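Kado Portable Barre Review: Eight Weeks of Home and Studio Use

I teach beginner and intermediate ballet to kids and teens, and I also practice at home most mornings. For years my home barre was the back of a dining chair. A chair is too low for me and it tips when I lean, so this winter I bought the Kado, a freestanding double barre made by Idard. I have used it since the start of February, at home during the week and at the Perić studio on Friday nights, where we have more dancers than wall.

The Kado comes in one box. The frame is steel tube with a powder coat, and the two barres are beech. Assembled, it is 70 inches long and the top barre adjusts from 28 to 47 inches. The lower barre can go at any of the same holes or be left off. The whole thing weighs 31 pounds, and one adult can carry it, although it is awkward through a doorway because the feet stick out.

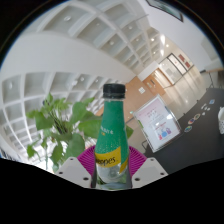
Setup

The box has two uprights, two feet, two barres, a cross brace, a bag of bolts and a hex key. The printed instructions are one sheet with drawings and no words. I got the feet on backward the first time, since the drawing doesn't show which side the rubber goes on. It took me 40 minutes including the mistake. Taking it down and putting it back up now takes under ten.

You do need to tighten the cross brace last, with the barre already standing on the floor where you will use it. If you tighten it while the frame is lying down, one foot ends up slightly off the floor and the barre rocks. I had to redo this twice at the studio, where the floor has a small slope toward the door.

Stability

For regular barre work it is steady. Pliés, tendus and ronds de jambe don't move it at all. Grand battements make it shake a little if you are holding on hard, and you shouldn't be. The older students noticed the shaking right away and the younger ones didn't seem to care.
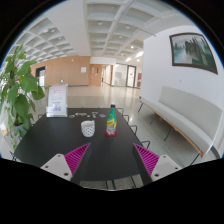 Stretching with a leg on the barre is a different matter. Idard says the top barre holds up to 100 pounds of downward weight, and I never felt it bend. The problem is tipping. With one person stretching on one side and no one across from them, the far foot lifts if they lean in past the hip. With two people facing each other it stays put. I now tell students to stretch in pairs or use the wall.

I also have an older Zinetti single barre, so I set the two side by side for a week. The Zinetti has wider feet and doesn't tip as easily. It is also a fixed height, which makes it useless for my smallest class. Kids of seven or eight need the barre much lower than an adult does, and a barre that is too high gives them raised shoulders that take a year to fix. The Kado's lower barre is good for them. I leave it at the third hole from the bottom and it suits nearly the whole group.

Height adjustment

There are 14 holes on each upright with a spring pin on each side. The pins are stiff. I can work them with one hand, but my students can't, so I change the height myself between classes.

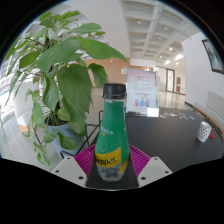 It helps to have a person at each end. If you drop one side several holes before moving the other, the wood binds in the bracket and you have to wiggle it loose. The numbers stamped next to the holes are small and not filled with paint, and in our evening light I ended up marking my three usual heights with nail polish.

Floor and noise

The rubber feet left no marks on my vinyl dance floor or on the wood floor at home. They do pick up lint and rosin, and after that they slide more. I wipe them with a damp cloth every couple of weeks.

The frame creaked for the first month. The sound came from the bracket on the left upright, and half a turn on the bolt stopped it. It came back once. I would check all the bolts after the first week and then monthly, more often if teenagers are using it.

The wood

The barres arrived smooth, with a thin matte finish. One had a rough spot near the end, so I sanded it by hand. Sweaty hands grip the finish fine. After eight weeks there is some darkening in the middle where everyone holds on — the same thing happens to wall barres and it doesn't bother me.
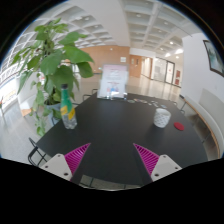 Spare barres are sold separately in the same length. I haven't ordered one, so I can't speak to shipping time. The box did come with two extra pins, and I was glad of that when one rolled under the piano.

Who should buy it

If you dance alone at home and want to stretch with your full weight on the barre, get something with wider feet, or put this one against a wall. For a studio with mixed ages and not enough wall, the Kado is a good buy. I can fit six children on it, three to a side, or four teens if they watch their arms.

I plan to keep mine and will probably ask the studio to get a second. I would like a carry bag, which Idard doesn't sell yet. For now I strap the pieces together with two old yoga belts and put them across the back seat.

Rating: 4 out of 5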